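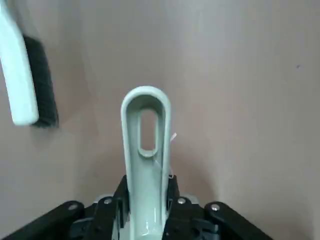
2 min read

Fastar two-finger gripper – notes on good practice

I get asked about the Fastar more than anything else we carry at Sternent, and most of the questions are about safe set-up, so I've put my usual answers on the one page.

First up, grip force. Pick the lowest setting that holds the item. Thin moulded plastic like a dustpan handle marks easily, and a hard squeeze does nothing for you if the jaws are sitting crooked. Get them square on the flat sides of the handle first, then bring the force up a little at a time. Check for loose threads and fluff near the jaws while you're there, and wipe them off before the next run.

Next, cables. Leave enough slack for the wrist to turn all the way both ways, and walk the arm through its full reach at slow speed before you let it run a program. I'm a bit of a bore about this one!

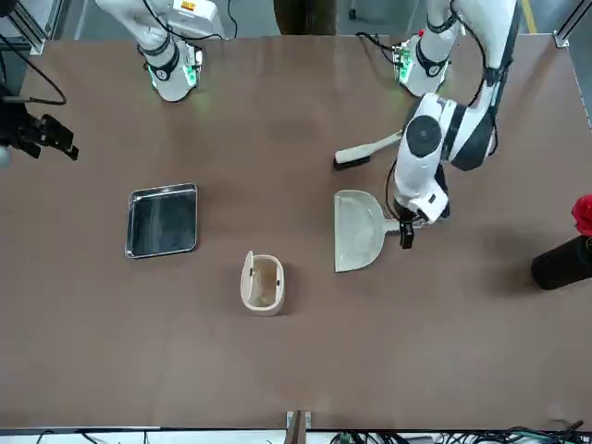
Two-arm bench with dustpan, brush, tray and flip-lid bin.

Your risk assessment has to cover the whole job – arm, gripper, the thing being held and whatever else is on the table. People buy a nice gentle arm and figure the paperwork is done, but a gentle arm holding something sharp is a different job. If you swap the item, go back and read the assessment again. Mark your floor lines, and keep the stop button where you can reach it without leaning over the table.

Lesia Marchuk in our workshop wrote the checklist that ships in the box. It's 10 items long and she'd like you to do it every Friday (I do mine with a coffee).

In the box: gripper, Pylypenko wrist adapter, 600 mm cable, 2 spare finger pads, checklist
Opening: up to 54 mm
Also fits: Famico wrist plates, adapter sold separately

Not sure which adapter you need? Send us the model number off your arm and we'll sort it out.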